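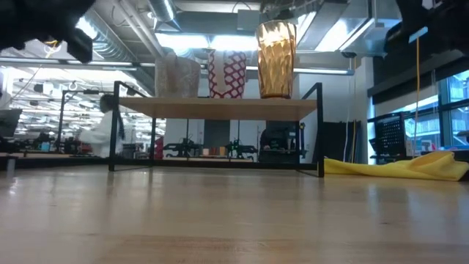
Three cups up on the shelf, cloth standing by.

Filed under: Kitchen > Small Shelves
Search the site... Go

How to wipe a cup shelf

Take the cups down first. Wiping around them is how you get rings.

Set them on the near half of the table, well clear of your elbow. Wipe the board, then the legs, for 30 seconds in all. Glass goes back last, held up to a lamp so you can regret looking. 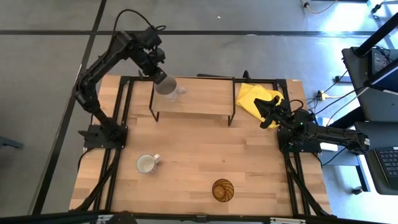
Mug and amber tumbler down in front, clear glass tipped over the stand.

Bunch the cloth up between rounds. Folding it is for guests.

Marloes Nijs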